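The Rumlow Set

The last set of Kolleo came up for sale on a Saturday in July, and I was on the first bus to Prunham with my sandwiches still warm in my bag. I had wanted to play it properly since I was 11! My grandmother had the rules by heart but only one piece, and you can't do much with one piece.

The woman in the shop led me to the back room and told me to wait. I stared at all that lovely white and thought of the games that might be played on it.

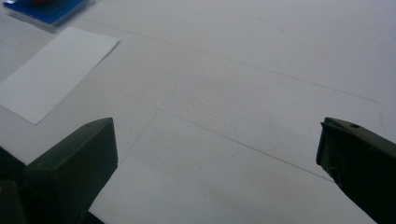 A clean white top, ready for the first move.

She came back humming. The rules say a red block begins the game, and my grandmother used to let me hold hers up to the window until my arm ached -- she said the whole of Rumlow was in there if you looked hard enough. I looked very hard. I saw our plum tree, mostly, and once (I swear it) a staircase.
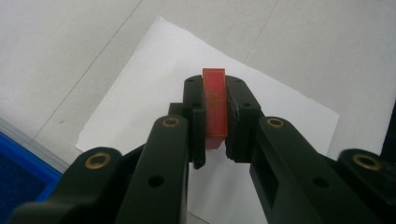 Does the red block always go first?
It always goes first in Kolleo, and it must be stood on its end before anyone speaks.

So we said not a word. The clock over the door went on ticking, a van went by, and I could have burst with happiness. There is a moment before a game when every move is still possible, and I love it more than winning. She laid out paper for the scores and waited for me to nod.
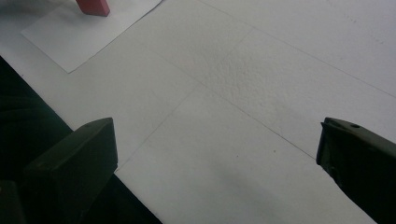
Paper on white, and plenty of room left.

I nodded. We played until the light turned, and I lost by 38, and then by 200, which she told me was rather good for a beginner.
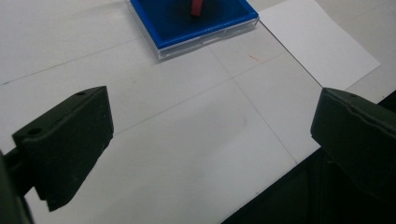 My grandmother would have adored every minute of it. She played to lose, I think, so that she could ask for another go. When I reached for my coat I took one more look at the red block, standing up in its clear case with all that deep blue inside, and I knew I couldn't carry it away from that room. I told the woman so. She laughed and put the kettle on, and I told her about the plum tree, and then -- very quietly -- about the staircase.

"Oh, good," she said. "Which floor did you get to?"

Recent stories
The Dimaculangan Umbrella
Night Bus to Rumlow
1,594 Steps
A Kettle for the Lighthouse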